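**Student team moves to hand-held grippers for Hundport finals**

April 26, 2026 — The robotics club at Prirnen Technical College has changed the way it gathers demonstrations for the Hundport Student Manipulation Challenge. Members now hold a gripper in each hand and carry out the tasks directly at a table. The club previously steered an arm from a game controller.

Team lead Yayra Essien said the old method took too long for the number of tasks on this year's list. The club plans to record 200 demonstrations before the finals, split across five household tasks. Each session starts with the fingers open over a clear stretch of tabletop. 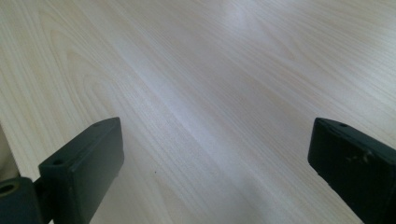 The start position matters to the software group. Gemechu Hailu, a second-year student who maintains the training code, rejects any recording in which the opening pose differs too much from the rest of the batch. More than a third of the first batch was lost that way. He has since written a short script that checks the opening seconds and reports a pass or fail before the operator moves on.

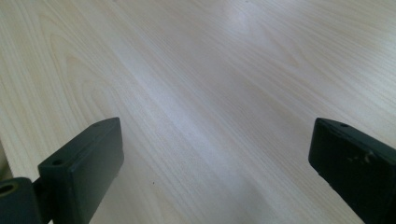 *Gripper fingers open over the work table. Photo: Prirnen robotics club*

The finger design dates from last season, when the club entered under the name Kisska. Heike Sperling redrew the finger profile over the winter to give a flatter contact face. She said the dimensions are now fixed and no more changes will be made before the event.

Glare from the tabletop is still a concern. Firouzeh Soltani, who handles calibration, is comparing exposure settings and will decide this week whether the lights need diffusers. 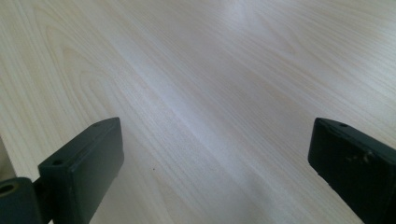
## Two-handed tasks

Two of the five tasks need both hands. Teams lose points for dropping an item or shifting its container outside a marked zone. Ardalan Ghorbani has been the main operator for this part of the work, with practice items that include a wire basket and a long box of plastic wrap.
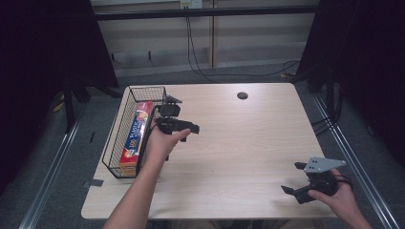

Ghorbani said the cables took some getting used to — a loop that is too short pulls on the wrist, and one that is too long drags across the items. The club settled on a fixed length for each side and marked it on the cable.

The Gallagher Fund, which supports student engineering projects at the college, covered the cost of parts. Recording continues until the end of April. Training runs will follow on the college's shared computers, and the team will submit its entry files to the Hundport organisers once they are finished.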